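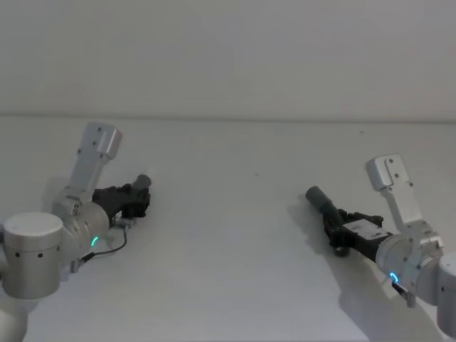
Birger Grønli

1/ ok so I cleaned the oven this weekend with the Dinon paste and I have thoughts. long one sorry

2/ background: gas oven, 14 years old, last proper clean was... before we painted the kitchen. so yeah

3/ stuff comes in a tub. 18 oz. smells like lemon and a bit like a garage. put it on with an old sponge, thick, door glass first bc that's the part guests see

4/ label says leave it 5 minutes. did 5 minutes. wiped. brown streaks, glass still brown. did it again and left it 38 (got a phone call). MUCH better. most of the glass came clear in one wipe

5/ racks are another story. the paste just slides off the bars. ended up with them in the bathtub with hot water and dish soap overnight, old towel underneath so the tub dosen't scratch. put the towel down FIRST, I did it second

6/ rinse the oven more than you think. I did three rounds with a wet cloth and still got white powder in the corners once it dried. a little vinegar on the cloth took care of that

7/ gloves. my left one had a hole, thumb is still dry and peeling
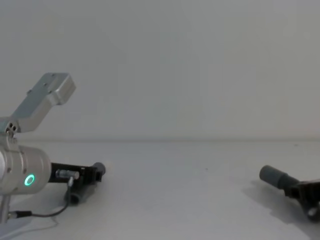

Part two: the Ferisix spray

8/ a few of you asked about the Ferisix foam, I had half a can left from August so tried it on the bottom panel

9/ fast. less rubbing than the paste. but the smell, wow, windows open all afternoon and I could still taste it at dinner. keep it off the heating bits and the rubber seal

10/ for the seal: warm water, drop of soap, soft cloth. don't pull on it. mine popped out of one clip and getting it back in took longer than the whole floor of the oven

11/ so paste for the glass, foam for the floor if you can air the place out, bathtub for racks. wouldn't buy both again, paste is enough if you're patient

12/ oh and run it empty on low for a bit before you cook anyting. I put a pizza straight in. lemon pizza

13/ stovetop grates next, if anyone has a trick for the burnt on ring under the big burner tell me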